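9 juillet 2025

J'avais promis de me coucher tôt, et me revoilà devant le carnet avec une tisane qui refroidit, parce que la mise à jour de Narness est enfin arrivée ce matin et que je n'ai pas pensé à grand-chose d'autre de la journée. On l'attendait depuis le printemps, cette fameuse extension du port, avec ses bateaux à voiles qu'on peut repeindre et ses nouvelles routes vers le nord. J'ai lancé le téléchargement avant même de faire le café, puis j'ai regardé la barre avancer en mangeant mes tartines debout, comme une gamine un matin de Noël (à mon âge !).

Premier constat : c'est beau. La brume sur la baie au lever du soleil, les mouettes qui se posent sur les caisses, la petite musique d'accordéon qui change quand on passe d'un quai à l'autre... Je suis restée un long moment à ne rien faire du tout, juste à me promener avec mon personnage et son bonnet ridicule. Rui Carvalho, avec qui je joue depuis l'époque où nous étions encore sur Trariron, m'attendait déjà près du phare. Il avait rebaptisé son bateau Amundsen, en toute modestie. Le mien s'appelle toujours Gamine et il n'est pas question que ça change, même si la peinture s'écaille et que tous les voisins de mouillage ont désormais des coques rutilantes.

Nous sommes partis à 2 sur la route du nord, sans lire les consignes, évidemment. Rui voulait aller tout droit, moi je voulais m'arrêter à chaque îlot pour voir ce qu'on y ramassait. On a fait à ma façon, puis à la sienne, et c'est à la sienne qu'on a coulé. Gamine a tenu un peu plus longtemps que l'Amundsen, je tiens à ce que ce soit écrit quelque part. Le pauvre Rui a perdu toute sa cargaison et il a ri tellement fort dans le casque que j'ai dû baisser le son. Pour réparer, on nous demande 1 325 écus chacun, ce qui me paraît franchement salé pour une voile et trois planches. Il m'en reste 41. Je vais donc passer les prochaines soirées à pêcher la sardine, et je crois bien que cela ne me déplaît pas tant que ça.

Ce qui me chiffonne davantage, c'est le nouveau marché. Avant, on discutait entre joueurs, on s'échangeait un filet contre un sac de sel, on se faisait parfois rouler, mais on se parlait. Maintenant tout passe par un comptoir où l'on dépose ses affaires et où quelqu'un les achète sans dire bonjour. C'est plus rapide, je veux bien le reconnaître. Rui trouve ça formidable, il a toujours été pressé. Moi, j'ai connu la moitié de mes amis du jeu en marchandant des hameçons, alors forcément...

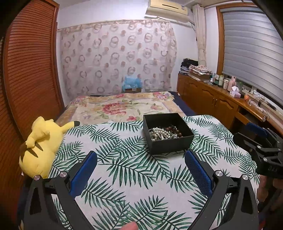 Et puis il y a les coffres, dont je voulais surtout parler. On peut enfin voir ce qu'on range dedans ! Dans l'ancienne version, tout finissait dans une liste grise interminable, alors qu'à présent le couvercle s'ouvre et les trésors sont là, en vrac, à fouiller à la souris. J'y ai passé une bonne partie de l'après-midi, à séparer les coquillages des pièces et les pièces des boutons. Dans ma boîte noire à moi, sur la nappe à palmes vertes, les perles blanches et crème font un tas tout emmêlé d'un côté, les brunes se serrent de l'autre, et je me suis dit que les dessinateurs du jeu avaient bien saisi ce plaisir-là. Il ne manque que le bruit des perles quand on y plonge la main.

Rui propose qu'on retente la route du nord dès que les bateaux seront réparés, avec une vraie carte cette fois. Il paraît qu'un équipage de 5 est nécessaire pour passer les récifs, il faudra donc recruter, et je pense demander à l'ancienne bande de Trariron s'ils ont encore leurs comptes. Certains ne se sont pas connectés depuis septembre. Je leur écrirai demain, après la pêche. Ma tisane est froide, je la bois quand même et je vais au lit.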